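Right hand won't let go after a long grip, anyone else seen this?

Posted in Two-Arm Setups

laxdal_lou
Hi all, I'm stuck. We run a pair of arms with five-fingered hands at a white table, mostly produce into bowls and back out again. Since Thursday the right hand has had a fault I can't pin down. It closes fine, it holds fine, and then when the open command comes it just sits there. Sometimes the fingers let go after 6 seconds, sometimes I have to kill power to that side and peel them off by hand. The left hand does the same moves and never misses. It's only on big round stuff too – small things like lemons are no trouble at all. I've restarted everything, reloaded the Ollance config and swapped the power supply. No errors in the log, which is driving me nuts. What would you check next?

Steinar Juhl
I had this exact thing in June and lost most of a week to it, so let me save you some time. First, please stop peeling the fingers off with the power just cut. I did that and the thumb snapped back on me when I turned it on again. Hit the stop, wait, and bring it up with nothing in reach, your own hand included!

Now the fault. My guess is the grip current. On our hands the limit was set to 400 out of the box, and on something that fills the whole hand the fingers keep squeezing for as long as you hold the command. The motors warm up, the driver goes into its protect mode, and while it's in there it ignores the open command without logging a thing (thanks for that). Lemons never got there for us because the fingers hit their end stops early. I dropped the limit to 200 and added a line that backs the grip off once the fingers stop moving. Haven't had a stuck hand since.

Before you change numbers, though, swap the cables left to right at the wrist. If the fault moves over to the left hand, it's your cable and everything I just wrote is no use to you.

dranetau_dan
have you tried updating? ours was weird too and then we updated and it was ok. might have been something else

pjk_bench
Steinar's probably right about the current, but look at the cable route as well. Ours looped up off the wrist and came down the outside of the forearm, and when the hand turned back-up the plug got pulled sideways. Power stayed on, so the little light looked happy, but commands dropped out. We put 2 soft ties on the forearm, left more slack at the wrist, and it went away. The Distska folks sold us a right-angle plug later and I like it a lot better.

For testing I'd go with a cabbage. It's big enough to make the fingers wrap all the way over, it's cheap, and it doesn't roll off if you keep it in a bowl. Park the other hand open off to the side so you've only got one thing to watch. Then close, hold for up to 6 minutes, and send the open command while you wiggle the cable gently with something that isn't your fingers.

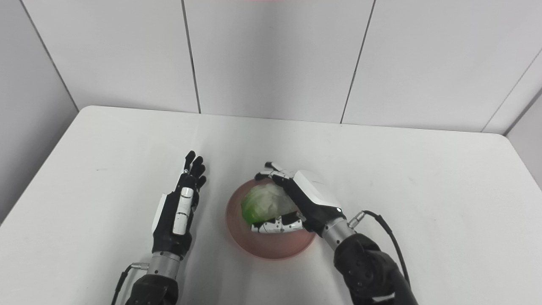 If it opens every time with the cable held still and sticks when you wiggle it, order a new cable and leave the current limit where it is. If it sticks either way, do what Steinar said. And write down how long each hold was before it stuck – I didn't, and I had to run the whole lot over again the next morning.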